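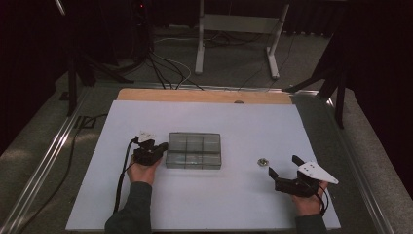
Six Compartments and a Stray: The Small Parts Bench

Filed under: Workshop / Storage / Gallery

Six-compartment box, lid shut, with one small part still out on the white board. A nut, or maybe a tiny bearing. I wouldn't bet on either without picking it up.

I have never believed in organizer boxes. I own several, which is how I came to the opinion. People buy one on a Monday, spend a pleasant evening filling it, and by July every compartment holds the same mixture of washers, wall plugs and something that came off a bicycle. Kaiwen Zeng disagrees with me and has been saying so since we started sharing the bench space at Dindbridge. This page is the result of that argument.

The box

Translucent gray plastic, two rows of three, with walls between the compartments. Kaiwen likes that you can see through the lid. I grant that it beats a coffee can. But gray plastic under a bright light mostly shows you the light, and an M3 nut looks a great deal like an M4 nut from above. If you have to open the box to check, I don't see what the clear lid has bought you.

My other complaint is the number six. We have far more than six kinds of small hardware at Dindbridge. The last time Ah-rin Moon went through the drawers she wrote up a list with 113 lines on it, and a few of those lines just said "odd." You can buy 18 of these boxes and still be short, and then you need a system for finding the right box.

The board

White, flat, laid over the table so that a strip of light wood shows along the far side. I was against this too. It looked like one more surface to keep clean. I'm less against it now, as a silver nut on white is easy to spot and a silver nut on our old bench was gone for good. Darragh Mac Carthaigh thinks a tray with a raised edge would do the job better, and he is probably right, but he has been going to make that tray for as long as I've known him.

There is still a small dark round thing in the wooden strip, near the middle. Could be a screw head, could be a knob. I've left it alone.

The rails

Silver aluminum down both sides, with ridges. They look smart. They also look to me like a fine place for a small washer to hide, and I'd like somebody to run a finger along the grooves before we order more of anything.

The stray

Every sorting session leaves one. Senan Conneely's rule is that the stray goes in whichever compartment has the closest match. My rule is that it goes in a jar marked "don't know," and the jar is checked before anyone goes to the store. Kaiwen says a jar is only a box with worse manners. We have tried both rules for a while and I can't say either has won. Under Senan's, things got put away faster. Under mine, you could trust what was in the compartment when you reached for it at ten at night.

Labels

Cillian Flanagan printed a sheet of 602 of them, which tells you something about Cillian. I have used 4. The rest are in a drawer, and the drawer has no label on it.

If you keep your own hardware in boxes like this one and it has lasted more than a year without turning to soup, write and tell me how you did it. Please say how many kinds of screw you own, and whether anyone else is allowed to touch them.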